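Toaster oven swap returns to Gostik for second year

GOSTIK, Friday, September 15, 2023 – Residents of Gostik and nearby Trostent will be able to trade in, repair or pick up used kitchen appliances next weekend, when the appliance swap returns to the showgrounds hall.

The first swap was held last spring and cleared out a good share of the unwanted kettles, sandwich presses and benchtop ovens sitting in local garages. Organisers had planned a single event but decided in August to run it again after people kept asking at the council counter when the next one would be.

Entry is free. Anyone bringing an appliance gets a token to exchange for another item of similar size. People with nothing to trade can buy items for a gold coin after lunch, once the token holders have had their turn.

Small ovens were the first things to go last year, and organisers expect the same again. They are popular with renters, students and older residents who do not want to heat a full-sized oven for one meal. 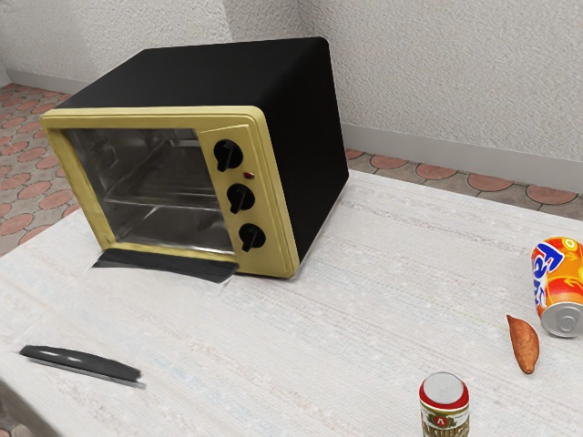 A benchtop toaster oven with a wire rack behind the glass door.

Every appliance will be tested and tagged before it goes on the tables. Anything with a damaged cord, a cracked plug or a missing foot will be set aside for repair or recycling. Items must be clean, with crumb trays emptied and racks wiped down. Microwaves will not be accepted this year, as the hall has no safe way to store the ones that fail testing.

Kaewmanee, the hardware store on the main street, is supplying fuses, plugs and replacement knobs at cost. It will also run a repair bench through the morning. People who want something looked at should bring the manual if they still have it. Repairs are limited to 2 items per household.

The council said small appliances made up a growing part of hard rubbish collections in the district, and many of those picked up needed only minor work. The swap has room for 200 items, and drop-offs will stop when that number is reached.

Checks at the repair bench will include door hinges, seals, timers and thermostats. A loose door lets heat escape and makes cooking times unreliable, and it is one of the more common faults in older ovens. 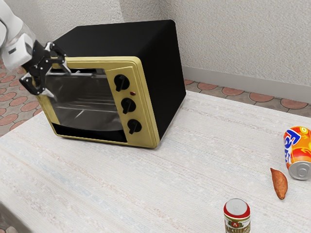

The handle runs across the top of the glass door.

Residents are also being warned about a website called Faketix, which has been offering paid entry passes to the swap. Organisers said no passes are needed and none have been sold. Anyone who has paid for one should contact their bank.

Drop-offs open at 8 am and the swap runs until 2 pm. Parking is available off the oval, and the Trostent bus, route 21, stops outside the hall.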